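Cable loops on the two-arm cell

I spent most of October chasing one fault on the plug-and-socket cell, so I'm writing down what I changed before I forget.

The fault was a camera dropout on the left wrist. It came and went. The log had 326 dropouts in it by the time I pulled it, over 3 weeks of running, and almost all of them fell in the same part of the motion, when the wrist rolls inward to come down on the power strip. Lyle Sorensen had already swapped the camera. I swapped the cable and got two good days out of it, then the dropouts started again.

What fixed it was slack. The old cable was tied down too close to the connector, so every roll of the wrist pulled on the plug. I cut the first tie, let the cable stand up in a big loop above the wrist, and brought it back down along the forearm. It looks untidy and Hollis Lyons has told me so twice. The gripper can now turn in on the strip with plenty of cable left over. 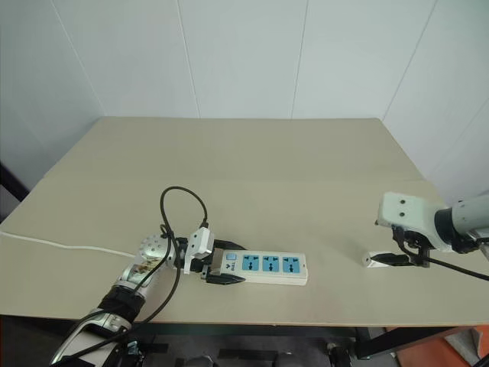
Fingers

With the cable sorted I did the fingers on both arms. They are the pointed kind, and the tips matter more on this job than on anything else we run. A power strip is wide and easy to straddle. A plug is small and rolls away if one finger lands early.

My routine is to close the gripper slowly on a strip of paper and see if it holds at the very tip. If the paper slides out, I loosen the finger screws, close the gripper on the paper again and tighten them with it shut. The right arm needed this. The left was fine.

Still to do

Clean the worn patch on the left forearm and see if it's getting bigger. Re-zero the right arm after the finger work. Xiomara Tillman wants the tie points marked with paint so the next person puts them back where I had them, and I'll do that when the loop has run another couple of weeks without a dropout.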